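From: Gitau Nyanda
To: manipulation list
Date: 5th August
Subject: Re: [manip] Sorting result, two-arm policy

Lech Nowicki wrote:
> The Zuvemden group has put its numbers out. They trained on 829
> demonstrations and say the policy copes with bins it has never
> been shown, in any order. Jucélia thinks we should drop our own
> baseline and start from theirs. Any objections before I tell
> Remigiusz?

Yes, one objection and a few grumbles.

I have read the write-up twice and I still can't find what "never been shown" means. As far as I can make out, the held-out test is 15 runs, and in all of them the bins are the same ones used in training, put down in a different order. That is a fair test of order. It says very little about new bins. Five of the runs are also scored by the person who collected the demonstrations, and I would want someone else to do that. 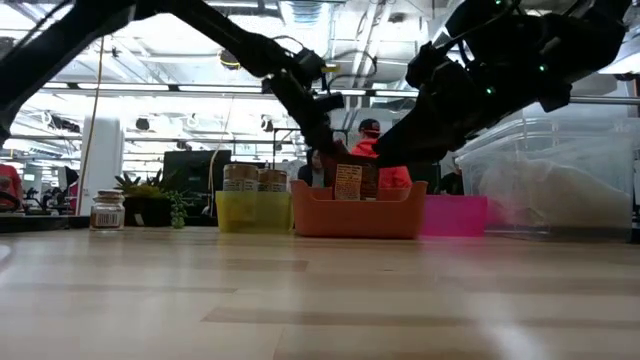

My main worry is colour. If every bin in the training set has its own strong colour, a policy can do very well by learning "go to the orange patch" and never learn anything about rims, depth or what is already inside. Look at the row on the table: an orange tray, a bright pink bin next to it, a yellow-green container to the left with two jars in it. You could tell those apart with a very bad camera. The only awkward one is the big clear bin on the right, partly behind the pink one, and the write-up gives no separate score for clear bins. I'd like to see that number before any other.

What would change my mind is cheap to do. Swap the tray for one of the same shape in another colour, leave the items alone, and run it six times. Then do the same with two bins of one colour side by side. Mieczysław tried something like this on the Erkik data in June and the success rate fell badly, though he used one arm and a much older policy, so I won't lean on it too hard.

Lech, please don't tell Remigiusz anything yet. Keep our baseline running at Sadville until we have the clear-bin score. I'll write to Jabłońska and ask for the per-bin table.

Gitau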